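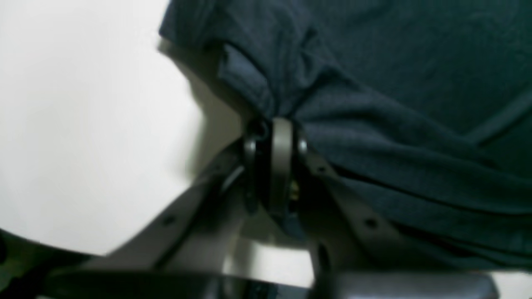
On Keeping a Small Wardrobe: Notes After the Second Year

Posted Feb 15, 2019

The purpose of this post is to record the results of a household policy on clothing that has now been in force for 2 years. Several readers wrote after the July post to ask whether the policy was still being followed and whether any of its terms had been changed. It is still being followed. A number of its terms have been changed, and they are set out below.

For new readers, the policy may be stated briefly. No garment enters the house unless another leaves it. Every garment must be wearable with most of the others. Repairs are attempted before replacement is considered. All spending on clothes, including thread, buttons, soles and dry cleaning, is entered in a ledger kept in the kitchen drawer.

Spending

The ledger shows a total of $712 for the second year. The first year came to $2,342. The gap is large, and it should be read with care. The first year included a winter coat, two pairs of resoled boots and a suit required for a family wedding in Nalthorpe. None of those costs will recur soon. A reader who adopts the same rules should expect the first year to be the expensive one. Much of what is already in the closet will be found to be in poor condition once it is examined closely, and the cost of putting it right falls all at once.

The largest single entry in the second year was $100 for the relining of a wool jacket. The work was done at Zalewska, the alterations shop two streets from the train station, and it was done well. The shop asked for three weeks and took three weeks. The lining chosen was plain gray. A striped one was offered at a higher price and was declined, with some regret.

Dark Colors

The original policy limited trousers to black, navy and charcoal. This rule has been kept, although it has caused more trouble than any other. Dark cotton fades unevenly. The knees go first, then the seat, then the edges of the pockets, and a pair that looked respectable in the fall may look tired by spring. Two black garments bought in the same month will seldom remain the same black.

The following practices have been adopted. Dark items are turned inside out before washing. They are washed in cold water on the short cycle, with no other colors. They are dried on the rack in the back bedroom and are kept out of the window. Powder detergent was given up in the first winter after it left pale streaks along the seams of a navy sweater. A liquid has been used since then and the streaks have not returned.

Dyeing at home was attempted once. The result was acceptable on the fabric and poor on the stitching, which was polyester and did not take the color. The trousers are now used for gardening.

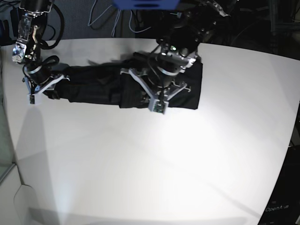
The question of how many pairs of trousers a person requires was discussed at length in the comments last year. The position taken here was that four pairs would be enough. That position has been revised to five. Four pairs leave no margin during a wet week, when the rack is full and nothing dries by morning. The fifth pair was bought secondhand in Gakia during a visit to relatives. It needed only a new button and a shorter hem. The hem was done by hand over two evenings and has since come down once, at the left heel, where a shoe had caught it.

Readers have asked about the correct length for a hem. No general rule can be offered. The shoes most often worn should be put on, the trousers should be pinned while standing, and the wearer should then walk down a hallway and back before any cutting is done. A hem that seems right when standing still is often too short when seated. It is wise to leave extra cloth inside the fold. Fabric that has been cut away cannot be put back, and this author has a pair of linen trousers that proves the point.

Knitwear

Sweaters and knit shirts are folded and never hung. This was learned at the expense of a green cardigan, the shoulders of which developed points that no amount of steaming would remove. Folded knits are stored on the upper shelf with the heaviest at the bottom. Cedar blocks are placed between them and are sanded twice a year, when the smell has gone.

Moths were found in April. Every wool item was removed from the closet, brushed outdoors and sealed in bags in the chest freezer. The shelves were vacuumed and wiped down with vinegar. Three items could not be saved. A fourth, a navy pullover, had a single hole below the collar and was darned with yarn unraveled from an inside seam. The darn is visible in daylight to anyone who is told where to look.

It should be added that the freezer was needed for other purposes in the same week, and that the matter was the subject of a household discussion. The bags now have a drawer of their own.

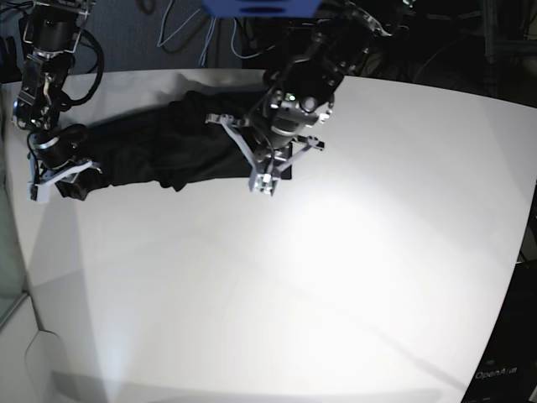
The Closet Itself

The closet was rearranged in the fall. Previously the clothes were sorted by season, with half of them kept in boxes under the bed. Under the new arrangement everything is kept in one place and sorted by type. Shirts are at the left, jackets at the right, and trousers on the lower rail between them. The boxes were given to a neighbor who was moving.

Clip hangers were tried for the trousers and were abandoned. They leave marks at the waistband and they slip under the weight of corduroy. Trousers are now folded once along the crease and laid over a padded bar. Jeans are folded in thirds and kept on a shelf. The padded bars came from Flolerska, a hardware and housewares store that is closing its upstairs department, and readers in the area may wish to go soon. The stock of hooks was already thin at the time of the last visit.

One error in the arrangement must be admitted. The laundry basket was placed inside the closet to free up floor space in the bathroom. The closet has little air, and by the second week the smell had reached the jackets. The basket has been returned to the bathroom, where it blocks the door slightly.

Items Under Review

The rule that one garment must leave for each that enters has been suspended for socks and underwear. It served no purpose there and produced a good deal of paperwork. The rule on matching colors is under review as well. A red scarf was received as a gift in December and goes with very little, but it is warm and has been worn nearly every day.

The raincoat remains unresolved. It has been reproofed with a wash-in product and again with a spray, and it continues to let water through at the left shoulder. The seam tape on the inside has begun to lift. Zalewska does not take waterproof work. Recommendations for a shop that does would be welcome in the comments, particularly from readers who have used one for taped seams.

A list of the present wardrobe will be posted once the winter things have been washed and put away.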